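Folding Service Cloths for Tray Return
Linen and Table Service Guide, Section 7

Purpose

This section sets out the standard method for folding white service cloths and placing them on trays at the Clilamport dining hall. It applies to all staff assigned to the linen table during morning and evening service. Staff who have previously worked at the Brarkus site should read the section in full, as the fold used there differs from the one described below.

Before You Begin

Wash and dry your hands. Wipe the tabletop with a clean damp cloth and allow it to dry completely. Place one green tray at the left side of the table and leave it empty until the first cloth has been folded and checked. Clean cloths should remain in the supply bin until they are needed.

Each bin delivered by Zakel holds 266 cloths. Do not open a second bin until the first has been emptied, and record the change of bin on the linen sheet.

Step 1. Lay out the cloth

Take a single cloth from the bin by two adjacent corners and lower it onto the table. Allow the far edge to touch down first. Smooth the cloth from the center outward with the flat of the hand. Pulling at the corners stretches the weave and makes a square fold difficult to achieve.

Step 2. Make the long fold

Bring the edge nearest you up to meet the far edge, and then fold once more in the same direction. The result is a long, narrow bundle with its layers lying one on top of another. Check the short end before continuing. It should be squared off, and no layer should extend past the others by more than the width of a finger.

The bundle may be turned or lifted by one end at this stage. Keep it clear of the tray until the final fold has been made.
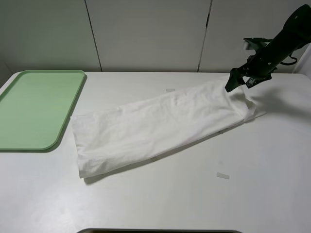 Cloth in a long bundle, with the left end squared off beside the green tray.

Step 3. Fold to final size

Set the bundle straight on the table. Bring the right end over to meet the left end, and press lightly along the new fold. The finished cloth should lie flat without being held. If it springs open, the first two folds were not pressed firmly enough and the cloth should be opened and started again.

Common Faults

The most frequent fault is a cloth that has been folded into two sections that overlap at an angle. One side lies low and flat while the other rides up over it, and the wrinkles between them become fixed if the cloth is stacked in that condition.
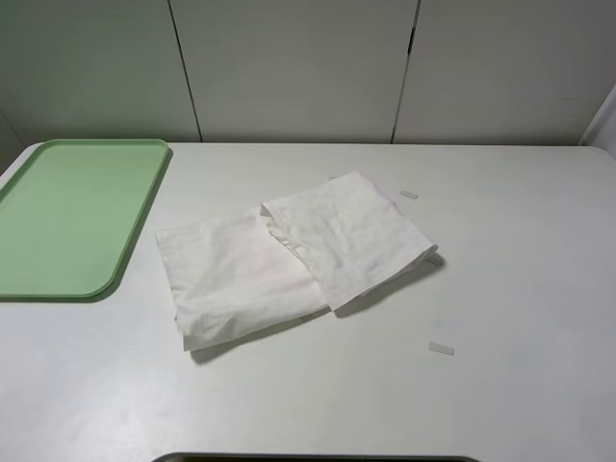

To correct an uneven fold, do not press down on the raised side. Open the cloth fully, turn it a quarter turn, smooth it again from the center, and repeat Step 2. A cloth that cannot be brought square after 2 attempts should be set aside for pressing.

Inspect each cloth for color as well as shape. Any cloth with a tint or mark that remains visible when it is opened out must be returned to the laundry and must not be placed on a tray - this applies even when the mark would be hidden inside the fold.

Keeping the Table Clear

Small scraps such as clips of tape or plastic tabs are easily folded into a cloth and carried to the dining room. Look over the tabletop between cloths and remove anything that does not belong there. Pale or transparent pieces are hard to see against a white surface, and it is helpful to lower your head and look across the table toward the light.

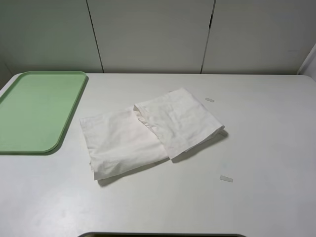
Pathak wrote in response to an earlier edition of this guide that the quarter turn should come before the first fold on every cloth, and not only on those being corrected. "Our cloths are never perfectly square," the note continued, "and we have far fewer to redo when we find the longer side first." Staff may adopt this practice if they prefer it, provided that the finished cloth is the same size.

Placing Cloths on the Tray

Lay finished cloths on the tray with the folded edge facing the rim. Stack no more than 7 to a pile. Replacement trays may be requested on Form 533, available at the linen desk until 4 p.m.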